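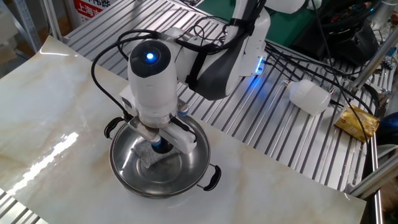

Does the pot-scrubbing cell at Nandel look after itself? The sales sheet said it nearly would. The technician who has kept it going since August laughs at that.

"It looks after itself the way a goldfish does," she says. "Somebody still has to do the tank."

Her main complaint is the cables. The dress pack on the arm has to hang in a loop long enough for the wrist to turn fully, and short enough to stay clear of the pot. She resets it whenever a strap creeps. The Akyol manual gives this one paragraph. "I could write them ten pages," she says. "They haven't asked."

Then there are the gripper fingers. Nandel was told to expect 2000 cycles between checks. She pulled the first pair at 585, with play in one joint, and has checked them every second shift since. I asked if that was a bad part or a bad promise.

"Ask Nimanis, they sold it to us. I just write down the number."
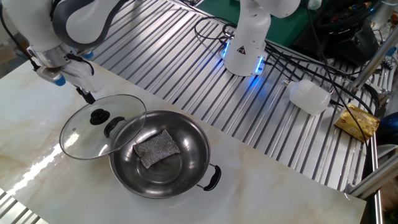 Claravham Maintenance Group

Pots with glass lids are where I had the most doubts, and she didn't try to talk me out of them. A lid leaning on a rim has to be taught as its own position, and the height is re-taught after any work on the wrist. That takes two people — one on the pendant, one watching the fingertip.

So does it save labor? She thought about it for a while.

"It saves scrubbing," she says. "My hours went up. Put that in."

The next finger change is already on her sheet, and she has ordered the spare straps herself.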